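Questions about donut boxes for parties and pick-up orders

Last updated: Jul 1, 2018

We are a small donut counter and we receive the same questions by mail every week, so I put the answers on one page. English is my second language. If a sentence is not clear, please write and I will correct it.

How early must I order?
For one or two boxes, you can order on the same day. For an order of 10 donuts or more, please give us 48 hours. In August we are closed for part of the month, so ask before you plan a party.

Can I have every donut in its own box?
Yes. Many offices prefer this, and we do not charge extra for it. The single box is plain brown cardboard, and we always put printed paper inside.

Which box is better for glazed donuts, the Korkent or the Brunton?
The Korkent is the low one and the Brunton is taller. Take the Brunton if your donuts have a swirl or other high topping. For flat glaze the Korkent is enough.
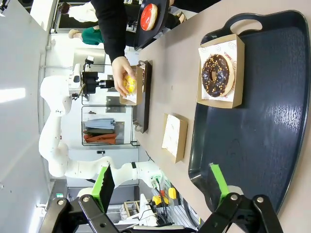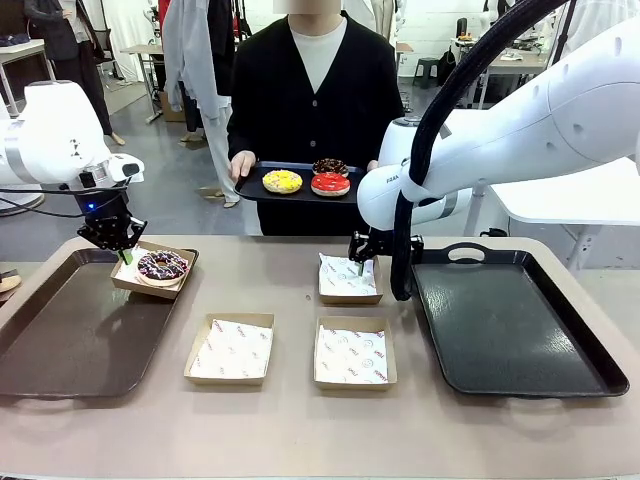
Why do you put paper in the box?
Sugar glaze sticks to bare cardboard, and when you lift the donut, part of the glaze stays behind. We tested this with the Proltau liner and also with ordinary kitchen paper, which tore. A white printed liner, like the ones in the open boxes, should come up the sides a little, so that the donut does not touch the cardboard there. Do not fold it over the top before the glaze is set.

Do the donuts need to go in the fridge?
No. The fridge makes the dough hard and the glaze wet. Keep the box closed, in a cool room, and eat the donuts on the same day.

How do I carry donuts to the table before packing?
Use a tray with a rim, and leave space between the donuts. Sprinkles fall easily and they travel to the neighbor. Pack the yellow glaze first if you mix colors, as it shows every dark crumb.

Can I buy only the boxes?
Yes, in packs of 500. Smaller packs are sold by Nater, and their size 4 is the same as our single box.

Do you have donuts without nuts?
We have them, but everything is made in the same kitchen. If you have an allergy, please do not order from us.

Comments (3)

I used baking paper as a liner and it worked well for chocolate. For the lemon ones it slipped.

Is the Brunton box OK for filled donuts? Mine are quite heavy.

Reply from the shop: Yes, but hold it from under, please.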